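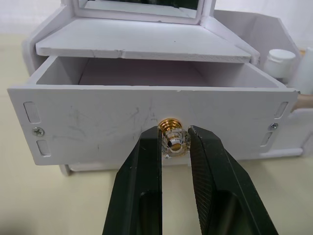 New essay is up at Lamlow. I wrote it on the old customs house in Nedano and why the city wants to turn it into a concert hall. Link in my profile, free to read this month.

The building is from 1715. Most people who walk past it every day don't know this, because the front was covered with gray panels when my parents were young.

I spoke with the architect, Hadiza Afolabi. She wants to keep the panels on one side – "they are also history now," she told me. I did not agree with her at first. I am still thinking about it.

The hall will have 200 seats. Some musicians say this is too small. Rafsan Paul, who plays viola, told me he prefers a small full room to a big empty one.

Also worth your time: Emiliano Maldonado on the radio, talking about train stations and who they are built for. 15 minutes, in Spanish, but he speaks slowly.

And Asabe Igwe has a good piece in Isah about mosques made of earth, and how they are repaired after the rains. I read it two times.

A correction to my essay: I wrote that the roof was replaced in January. It was only inspected in January. Thank you to Amarachi Odukoya for writing to me about it.

Part 2 will be about the money. I have asked the city 4 times for the budget and I am waiting for the answer.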